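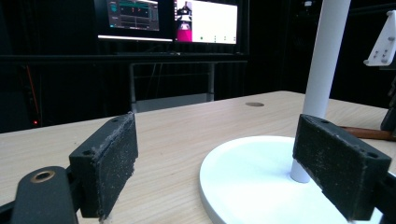 Freitag, kurz nach 10 bei Bandwood angekommen, Parkplatz hinterm Haus, Klingel kaputt. Egal. Die Führung ging gleich los, erst der Flur mit den Nuten-Prototypen (nicht anfassen), dann der dunkle Raum, wegen dem wir eigentlich da waren.

Hier werden Beispiele gesammelt fürs Lernsystem, intern heist das Projekt Kingi. Mensch macht vor, in jeder Hand ein Greifer, alles wird aufgezeichnet. Ziel für die Aufgabe mit dem Löffel: 900 Durchgänge. 100 pro Schicht, wenns gut läuft. Fehlversuche kommen in einen eigenen Ordner, werden aber behalten.
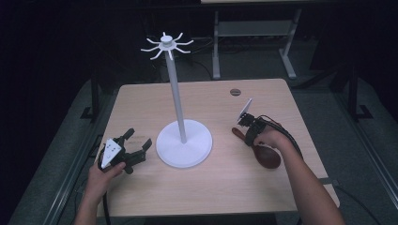
Holzlöffel und Hakenständer, beide Greifer am Tisch.

Selber durfte ich auch mal, 4 Versuche. Schwerer als gedacht, man will dauernd mit den Fingern nachhelfen. Danach Kaffee, Fragerunde zu kurz. Nächster Stopp Kultgate, Bericht folgt wenn ich dazu kome.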